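Ticket: Hand-held gripper, width reading drifts during demonstrations
Site: Lilov
Opened: Mar 1, 2023
Status: Open, awaiting retest

Fault as reported: recorded finger width no longer returns to zero on close. Offset reaches 2 mm by the end of a session, and the policy trained on those demos lets go early on the Palton arm.

Checked so far:
Firmware reflashed, no change.
Zero calibration redone with fingers closed. Good for the first six demos, then the offset comes back.
Log rate steady at 800 Hz, no dropped samples.
Second unit swapped in, same operator, same task – no drift.

The fault therefore follows the unit. Fingers closed at the seam, marker board upright at the back of the room, operator leaning in to look at the gripper:

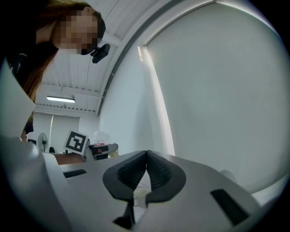 Irena Kubiak: Did you re-zero before or after tightening the finger mount? On the Bokum units a loose mount gave us the same colour of fault, and it only showed up once people started squeezing hard. Tighten first, then zero, then run two short demos and send me both logs. Don't delete the old demos yet – the offset can be subtracted if it grows evenly.

Mount to be checked before the next session. Logs to follow.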